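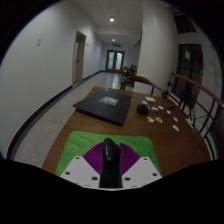

Ticket 300 - wifi dropping, upstairs hallway, Cundham office
Opened 23 Apr 2000

Laptop on the hallway table loses connection every 22 mins or so. Fine downstairs. Been like it since the Porari box was swapped in March.

Tried so far
- restarted box, no change
- new cable from Furkon, no change
- moved to channel 3, held all morning then droped again

Update: rang Medeiros support. They want the log off the box. Sent. They say lease time set too short, change it on the settings page, second tab.

Update 2: changed. Still up after lunch. Printer has lost its adress now though, will raise seperate ticket.

Leave open till tomorrow pls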